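Kobzar tabletop gallery
Fincombe Manipulation Software, Purville
Page updated 10th October

Kobzar is the software we use to turn hand-held gripper recordings into something a real arm can learn from. It does the syncing, the tracking, the finger widths, the segment cutting and the viewer, and we've been having a great time with the tabletop work lately. Kitchens are wonderful for this! Windows, shiny cabinets, patterned cloth, metal cans: everything a tracker loves or hates in one room.

Two views from the grippers, then notes on what the code does with recordings like these. Words in capitals are tag names in the viewer. 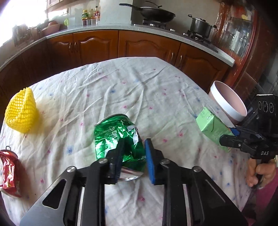
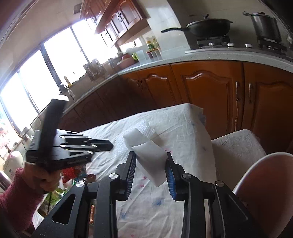 First picture: crushed green can, tag CRUSHED_CAN, with the second gripper reaching for the drink carton. Second picture: white foam sponge between the fingers, tag SOFT_BLOCK.

What goes in

Each gripper gives us a video stream and an inertial stream. A two-handed take therefore has four streams, and they all start at slightly different moments. Kobzar used to line them up with a clap at the beginning, which worked fine until someone forgot to clap. Now it lines up the motion instead: it compares how fast the picture is turning with how fast the inertial sensor says it's turning, slides one against the other, and keeps the best match. Anything with more than 40 milliseconds of leftover offset gets flagged and goes to a person.

The current tabletop set has 624 takes that pass every check. The longest one is a lovely rambling clear-the-table session that we keep as a stress test, and if a new build can get through that one without losing its place we're usually happy to merge.

Tracking the tool

Tracking is where most of the fun is. We need the full path of each gripper through the room, position and orientation, from a wide view that gets a lot of finger and a lot of tabletop. The fingers are the first thing to deal with. They sit in the same part of the view all the time, and they have nice strong corners (screws, ribs, cutouts), so a tracker left to itself will grab onto them and cheerfully report that nothing is moving. Kobzar masks the tool before it looks for anything to follow.

The mask is built from the gripper model, so it opens and closes with the jaws. We tried one big fixed mask before that. It was simple and fast, and it threw away the middle of the table whenever the jaws were narrow, right when we wanted it most.

The second gripper is a separate problem, since it moves on its own and can take up a good part of the view. We run a small detector for it and drop every feature that lands on it or on the hand holding it. Those dropped features aren't wasted, by the way! They go to the two-hand alignment step further down.

Printed cloth is a mixed blessing. Small scattered flowers give you plenty of texture on what would otherwise be a plain white surface, and the tracker picks them up nicely. They also repeat, and the matcher can jump from one flower to its neighbor. We got round this by making it agree with the cabinets and counter edges before it's allowed to trust anything on the table. Creases turned out to be friendlier than expected, as long as the cloth stays put. Tug it halfway through a take and the map bends. The CLOTH_MOVED flag catches that, most of the time.

Bright windows

Windows deserve a section of their own. A view that swings past a big bright window and comes back down to a dark cabinet makes the exposure jump, and for a moment the whole feature set thins out. Lertchai Chaiyaporn rewrote our exposure handling in April, and it's my favorite piece of code in the project. It reads the brightness change, widens the uncertainty on the visual side for as long as the change lasts, and lets the inertial sensor carry the pose until things settle. Very little code, very big difference. The old version would snap sideways and then spend ages recovering.

Motion blur gets the same treatment. A fast swing of the wrist is hard on the pictures but easy on the gyroscope, so we let each sensor do what it's good at.

Finger width

A learned policy needs to know how open the jaws are at every step. We read that straight from the video. The linkage has round screws at known spacings, and once the lens has been calibrated their positions tell you the opening. It's robust because there are several of them: lose one behind a sleeve or a can and the rest still pin down the answer.

What width doesn't tell you is whether anything has been grasped. A gripper standing open with a can between its fingers and one holding a fat sponge can give you much the same number. So Kobzar has a separate contact guess, which looks at how the object moves relative to the tool over a short window. If the object stays fixed in the gripper's view while the table slides by, it's along for the ride. Soft things make this messy and I love them for it. A sponge squashes, shifts a bit, and springs back, and the contact signal goes up in a long gentle ramp where a hard object gives you a clean step.

Shiny things

Crushed cans are our perception team's favorite nuisance. Every dent throws a highlight, the highlights slide around as the view moves, and there's no single shape to fit, as no two cans are crushed the same way. We gave up on matching a model and went over to outlines: find the blob, follow its edge, estimate a long axis, offer grasps across the short side. The outline survives highlights much better than the texture does. Cartons are easier (flat faces, folded ends), and mesh fruit nets are harder, mostly because the edge finder can't decide whether the holes are part of the object.

Two hands, one map

With two grippers going, each stream builds its own map of the room and the two have to be joined. The shared background gives a first alignment. Then, whenever one tool sees the other, we use the sighting to tighten it. A few good sightings per take are plenty, and the joined map is noticeably crisper near the table, where both hands do most of their work.

From paths to plans

Once the paths are clean they're handed to Drudum, our planner. It asks whether a given arm, bolted down in a given spot, could have followed the same path without hitting its joint limits or its own elbow. People move beautifully and with no regard whatever for joint limits, so some takes fail, and Drudum tries shifting the arm base before it gives up. It works in 3 passes:

REACH: can the arm get to every pose at all
SMOOTH: can it get there at the recorded speed
CLEAR: do the two arms keep out of each other's way

CLEAR is the slow one. It used to check every pose against every other pose and we'd go and have lunch. It now checks swept volumes in coarse chunks and only goes fine where chunks touch.

Known trouble

Issue 1869 is still open: tracks restart when a hand covers most of the view for a long stretch. There's a workaround in the settings panel (turn on HOLD_MAP), and a proper fix is on a branch.

Segment cutting puts a boundary in the wrong place when somebody picks a thing up, changes their mind and puts it back. We'd like those kept as one segment with a RETRY tag, and at the moment they come out as two.

The viewer draws the left and right paths in colors that are too close together. Sorry. New ones are coming in the next build.

Want to try it on your own recordings? Start with one tool, a short take and a table with plenty of stuff on it, run the sync report first, and send us the ugly ones. We like the ugly ones.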